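About Firnano

Firnano is an independent testing group that studies how well machines carry out ordinary household and shop-floor chores. The group was founded by Liis Kalniņš, who continues to serve as director. Our work is paid for by subscribers, who receive our full reports each January.

Our Purpose

Buyers and employers often ask whether a robot can clear a table, put away dishes or restock a bin without help. Our present answer is that some of these tasks can be done under set conditions, and that few can yet be left unattended in a home. We publish failed attempts alongside successful ones.

How We Work

Each chore is repeated 30 times, with the items moved between attempts. A person performs the same chore for comparison. Our Ozoliņš program covers shop-floor work such as sorting and packing. Our Skakis program covers the kitchen, where plates, mugs and food must be handled with different degrees of care.

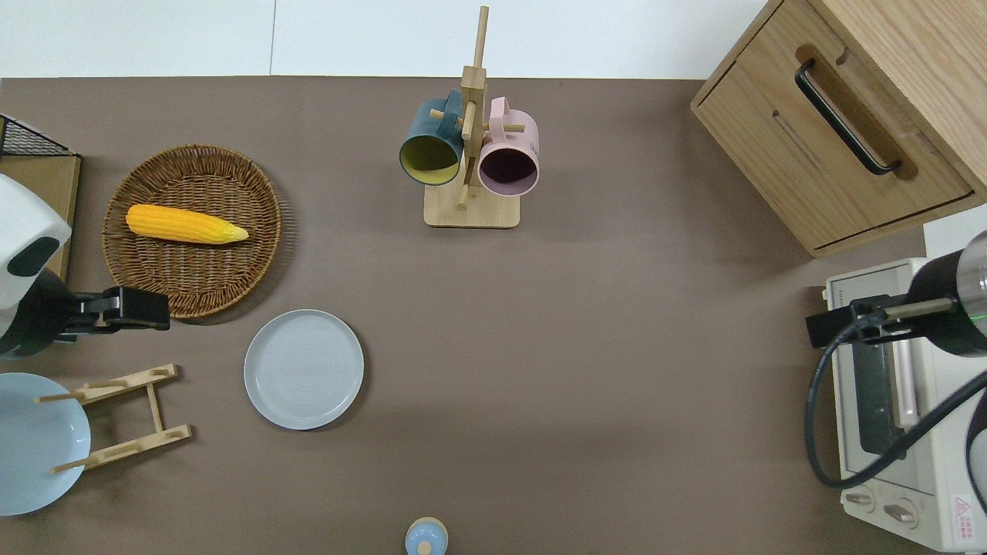
Results are graded on completion, damage and the amount of human help required. A mug returned to its peg after a person has stepped in is recorded as assisted - it is never counted as a full success. Grades are reviewed by 2 staff members who did not attend the test.

Firnano accepts no payment from equipment makers. Requests to visit may be sent to the director's office in writing.

Page last reviewed Thursday, May 7, 2026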